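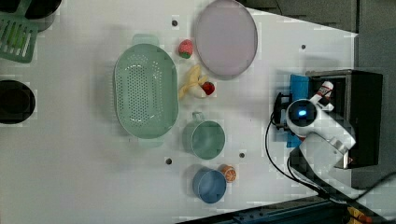 Home & Family | Playtime

I swore I'd never buy a toy kitchen, and then November came and it rained for what felt like ever – so out came the pretend café! My favourite bits are the soft colours: the pale green colander, the lavender-pink plate, and a blue cup I'd happily drink my own tea from. The strawberries are always on the menu (so is the banana, peel and all).
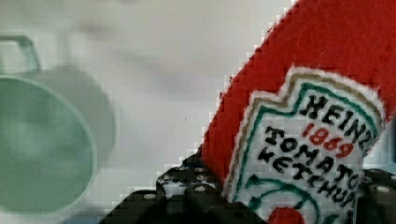
Sauce with everything: the plush Heinz ketchup, embroidered label and all.

It gets ordered with orange slices in our house. I've stopped arguing and just ask for extra.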